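Minutes of the Sargate Beauty Therapists' Circle, November meeting, upstairs at the Cledetow Rooms

Hjalti Mikkelsen took the chair and thanked everyone for coming out in such dreadful rain. Apologies had come from the Bivis salon, who were short-staffed again and sent their love. The October minutes were agreed once the spelling of Þorgeirsson had been put right (sorry, that was me).

**Money**

The balance stands at £3,359, which is very pleasant to be able to write down. Hjalti would like to put a little of it towards the spring training day, and there was no objection at all.
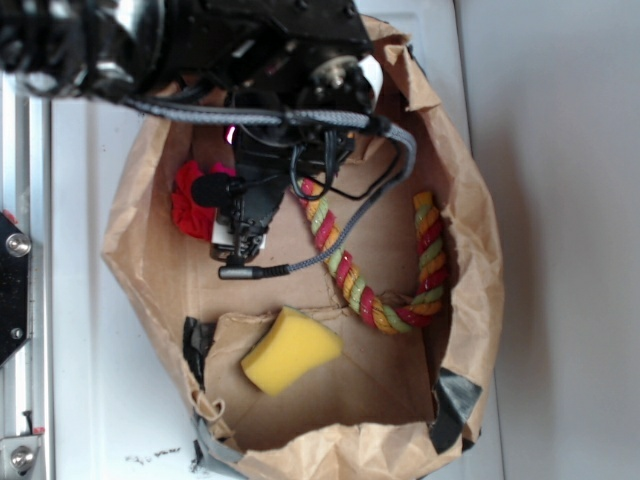

**Brow lamination and patch testing**

We had a long and lively talk on this one. Most of us patch test behind the ear, a few prefer the inner elbow, and everybody has a regular who insists she doesn't need one. It was agreed that our shared consent form should ask for a fresh test whenever the salon changes brand, and that the wording should be plain enough to read without glasses on! 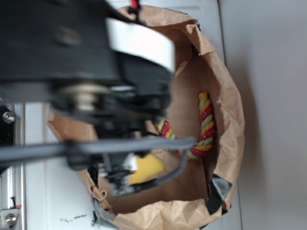
The form will also have a proper space for medicines and recent facial treatments, as the old one only left a thin line down the side. Hjalti will type it up and send it round before the next meeting.

**Spring training day**

Þorgeirsson have offered to run 2 sessions on lash lifting, with 4 places kept for juniors. The morning one would suit beginners, and the afternoon would be for those wanting to sort out over-curled or uneven results.
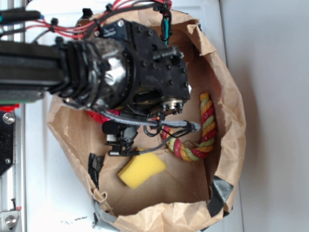
Lunch is still to be settled. There was a strong feeling in favour of soup, and an equally strong feeling that last year's sandwiches should not be repeated. Names for the junior places to Hjalti, please.

**Any other business**

A reminder to rinse the cups and switch the urn off at the wall. Closed at 8.40 pm.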